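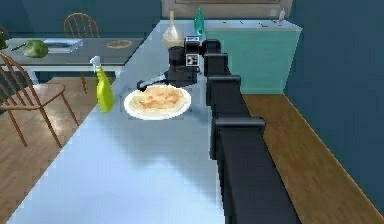
I have finally cracked my grandmother's bean stew, and it only took me 39 tries! Leonor Simões (my aunt, keeper of the family recipe box) swore the secret was a bay leaf, but I'm here to tell you it's the onions. Cook them slow, way slower than you think, until they go sweet and jammy. Then I serve it the way she did, on a round white plate, never a bowl, so the sauce spreads out and you have to chase it with bread. My sister thinks this is nuts. She's a bowl person.

Anyway, I used the big speckled beans from the market in Vembridge and soaked them overnight, plus 2 carrots that were getting sad in the fridge. Next up is the March batch for the freezer, and maybe I'll try it with smoked paprika?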